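Werno says its worn worktables can be saved for $200 apiece. Tarnholm shops want to see the numbers

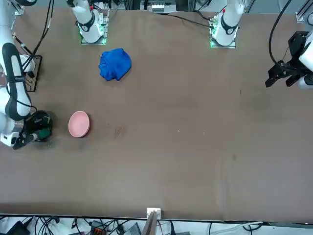
Anyone who works at a brown-topped table knows what a few years do to it. The surface picks up pale streaks where things get dragged, then smudges that don't wipe off, then little specks that could be dirt or could be damage. Most shops live with it until somebody complains, and then they buy a new one.

Werno, the furniture supplier that has sold worktables to small shops and classrooms in the Tarnholm area for years, would now like those customers to stop buying new ones. In July the company began offering a resurfacing service under the name Pukow. A crew comes to the building, cleans and sands the top, lays down a new finish and leaves. The price is $200 for a standard table. The company says the result "looks and works like the day it was delivered" and will hold up for years of normal use.

How many years, the brochure does not say. Neither does it say what normal use is, though a note on the back page lists several things that are outside it, among them standing water, solvents, clamps tightened without a pad and "repeated dragging of equipment." That last one will surprise people who own worktables. Dragging equipment across them is a good part of what they are for.

Werno's case rests mostly on a trial it ran last winter. According to the sales sheet, 100 tables were resurfaced in local workplaces and then checked after several months, and the "great majority" were rated good or excellent. Asked what the great majority came to, a company spokeswoman sent a short summary by email. It shows that 37 of the tables had not been checked at all by the time the sheet was printed. Some had been moved to other buildings. Others belonged to customers who did not return the form.

The form is another sore point. The ratings were made by the people who owned the tables, using a scale from "poor" to "excellent," with no measurements and no photos taken before the work was done. The trial tables were also resurfaced free of charge. People tend to be kind about things they got for nothing, and a fresh coat of anything looks good next to what was there before.

The spokeswoman said the company stands by its results and that a longer follow-up is planned. She did not give a date for it.

There is a fair argument on Werno's side, and it shouldn't be waved off. A heavy table is a nuisance to replace. The old one has to be cleared, anything bolted or clamped to it has to come off, the cables have to be untangled and labeled, and then all of it has to be done again in the other direction. Shops that have spent a long time getting their benches set up exactly right hate that job. If a crew could really do the work in place over an afternoon, plenty of owners would pay for it.

But the brochure's small type says the top must be completely bare before the crew arrives, including anything mounted along the edges, and must stay that way until the following morning while the finish cures. The customer does the clearing. The floor has to be picked up as well, for a few feet on every side, so the sander can get around. So most of the nuisance stays with the customer, and a night of downtime comes on top of it.

Restrepo, a used office and shop furniture dealer on the west side of town, has been the loudest doubter. It has a reason to be, as every table that gets resurfaced is one that doesn't come through its warehouse. Its manager says the dealer has been asked to take in a handful of Pukow tables already and that he saw light streaks coming back on two of them, in the same places a working table always gets them, near the front edge and where the hands go. He offered no records either. When a reporter visited, one of the two had been sold and the other was stacked behind a row of filing cabinets and could not be looked at properly.

The question that neither company answered well is whether the wear matters. A faint scrape on a tabletop doesn't keep it from holding things up. Several shop owners who were asked about the service said they had stopped seeing the marks on their own tables long ago. One, who runs a small repair business, put it this way: "If it's flat and it doesn't wobble, I'm done thinking about it." Another said she might pay to have the front counter done, where customers stand, and would leave the back room alone.

Schools may be a different story. The district has a large number of tables bought in the same year, and they are all getting shabby together. A purchasing memo from the spring puts the cost of resurfacing one building's tables at $2,000, with "possible savings" over buying new. The memo uses Werno's own estimate of how long the finish will last. It does not mention the tables that went unchecked in the trial, and a district employee said the office had not asked for the full results.

The district expects to decide before classes start. Werno says the $200 price will stay in place through the fall. The warranty, for now, covers peeling and bubbling for one year. Scratches, scuffs and stains are not included.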